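The Laundry Robot Wants a Monthly Fee

Sirnex says its Bumik arm can take over the dullest job in the building. We went to Berstead to see how much of it was left for the staff.

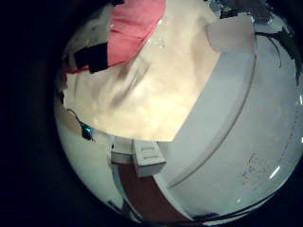
One reader, James, wrote in before we had even booked the visit to say that he had sat through two demonstrations of machines like this and both times the person standing next to it did most of the handling. Watch the hands, he advised, and never mind the arm.

It was good advice. Berstead is a commercial laundry that takes in bedding and uniforms, and it has had a Bumik on trial since September. The sales sheet promises a "hands-free sorting station." What you get for your money is an arm, a gripper with a small camera at the wrist, a box of electronics and a service contract that runs to 34 pages. I read all of them. The word "assist" appears a lot.

The camera view is the part Sirnex likes to show off, and I can see why. You look down a round, bulging lens at a heap of cream cloth with a stretch of salmon pink across the top of it, and you begin to appreciate what the software is up against. Cloth has no fixed shape. A fold throws a shadow and the shadow looks like an edge. Where does the cream piece stop? A person doesn't have to ask. They grab a corner and pull, and the heap sorts itself out.

The Bumik does ask, and it takes its time over the answer. On the morning I spent there it was slow on single flat items and slower on anything tangled. Twice it lifted two pieces together and put them down in the same place. The company's engineer told me this was a known issue with mixed loads, and that the next update would deal with it. Mixed loads are what laundries have.

Then there is the money. The starter package is $3000 a month with a minimum term of 5 years, and that covers one arm. Extra grippers are charged separately. So is training beyond the first three sessions, and so is any visit to recalibrate the camera if you move the station. Berstead would like to move the station, as it happens. It is in the way of the carts.

To be fair to Sirnex, some of this works better than I thought it would. The arm is quiet. The grip is gentle, and I didn't find a snag or a pulled thread on anything it had handled while I was there. The staff have stopped noticing it, which is more than can be said for the last piece of equipment the laundry tried. On a long run of plain sheets, all one size, it kept going at an even pace and didn't need rescuing.

But a long run of plain sheets is the easy end of the business, and there are cheaper machines for it that have been around for decades. The Bumik is sold on the hard end, and there it still leans on whoever is standing nearby. James was right about the hands. I saw a worker shake out a knotted bundle and lay it flat so the arm could pick it up and move it to the next bin. She could have dropped it in the bin herself.

Berstead has until the end of the trial to sign or send it back. If I were holding the pen, I would ask for a shorter term, a price that includes recalibration, and a full day of mixed loads with the Sirnex people out of the room.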